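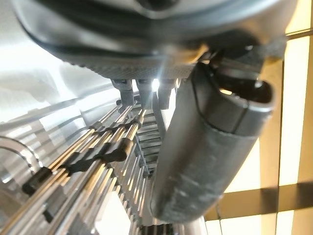 I've been using the Skerko wrist camera kit for three months now, mostly for recording examples of a robot hand working in and around kitchen racks, and I've been meaning to write it up for ages. When I was shopping for one I could find plenty of pages telling me how many pictures a second it took and very little from anyone who'd had it bolted on for more than an afternoon. We bought ours with our own money, I should say, and paid full price. If you do this kind of recording you'll know that the camera has to cope with whatever the kitchen throws at it, and I judge every one of them by the same sort of view: thin metal rods in a wire rack, silver and gold all at once, shiny steel on one side, tan panels on the other with the light blazing white on them, and a big grey finger coming down through the middle. The Skerko does rather well there. I can follow the rods up the rack, pick out the dark clip across them, and even see the scuffs towards the end of the finger. What it doesn't handle so gracefully is a small hard point of light. There's one just under the housing, between two of the short prongs, and it throws a haze down over the prong next to it. My old camera would have done worse, I'm fairly sure, but it's something to know before you buy.

So, what do you get? The camera itself, a bracket, a cable with a right-angled plug, a little bag of screws (with spares, bless them) and the recording program, which is called Stilent and which you can also buy on its own. The bracket went on in less time than it took me to find the right screwdriver. The instructions are on one folded sheet and are perfectly good apart from the last step, where the drawing shows the cable leaving on the opposite side from where it really does. I followed the drawing, had to take it all apart again, and then wrote CABLE ON THE LEFT on the sheet in marker pen for whoever does it next.

The cable is the part I worried about most and have had least bother with! It's thin and soft and stays put if you tie it down in two places along the arm. I used the fabric ties that came with a Pruvost lamp and they've held up nicely. On our last camera the cable stiffened up in the cold mornings and tugged at the wrist, and we threw away most of a November's recordings over it, which I still get cross about if I think too long.

The view is a wide one, and it's set quite high up the wrist. That means you get a generous helping of the hand itself along the top and down the side, and some people won't like giving up that much of the picture. I've come round to it completely. Our learning system needs to know where the fingers are in relation to the thing they're meant to be reaching, and with a narrower camera you can end up with a lovely sharp plate and no idea how close anything is to it. Roxana Tănase, who trains the models from what I record, asked me early on to stop nudging the bracket about to get tidier pictures. She would far sooner have the hand in the same place every time, and she's the one who has to live with the results, so the bracket has stayed where it is.

Now for Stilent, where I'm a bit more mixed. The good bit is starting and stopping. You press the pedal, it records, you press again, it saves, and there's a soft beep for each so you needn't look round at the screen. I've got 359 examples saved with it so far and haven't lost a single one, which after the program we used before feels like a holiday. Every example gets its own folder with the pictures and the arm's movements lined up together, and I've never caught the two drifting apart, even on the long ones where I'm dithering over a fork.

The less good bit is the labelling. You can add a note to each example, but only after you've saved it, and only by opening a separate window with a very small box in it. I like to jot down what went wrong while it's fresh - missed the rod, caught the cup on the clip, changed my mind halfway - and by the time I've got to the box I've forgotten which of the last three I was cross with. I keep a paper notebook by the arm now and type it all up over a cup of tea at four o'clock. There's meant to be a spoken note feature coming. I asked their help desk about it and got a friendly answer with no date in it.

I'd also love a way to mark an example as a poor one without deleting it. We keep our fumbles on purpose (Roxana finds uses for them, especially the ones where I recover), but Stilent only knows keep and bin. Renaming the folder by hand does the job. It's a bit of a faff when you've done a whole Wednesday of racks.

A word on brightness, as it's the setting you'll fiddle with most. Out of the box it's on automatic, and it shifts about as the hand turns towards a window or away from a steel wall. I left it like that for the first fortnight and regretted it. Fix it by hand at the start of the session, a notch darker than looks nice, and leave it alone until you pack up. You'll still have bright patches that go to plain white, but they stay the same from one example to the next. The setting is tucked away in the second tab under "Lens", of all places.

For comparison, I borrowed the Flullby one from Tiziana Bortolotti for a week before we decided. It's smaller and prettier and the colours are warmer, and if I were recording things on an open table I might well have gone for it. In among the rods and rungs it gave me a soft, smeary sort of picture, though, and the bracket worked loose twice. Tiziana uses hers for folding cloths and is very happy with it.

Niggles I haven't fitted in anywhere else: the lens picks up fingerprints if you so much as look at it, the carrying case is too shallow to hold the bracket once it's assembled, and the pedal slides on a smooth floor (I've stuck ours to an offcut of carpet). The two-year guarantee covers the camera and leaves out the cable, so I've ordered a spare cable and put it in the drawer with the marker pen.

Four stars from me. I'd buy it again for rack work, and I'll come back and add to this when the spoken notes arrive.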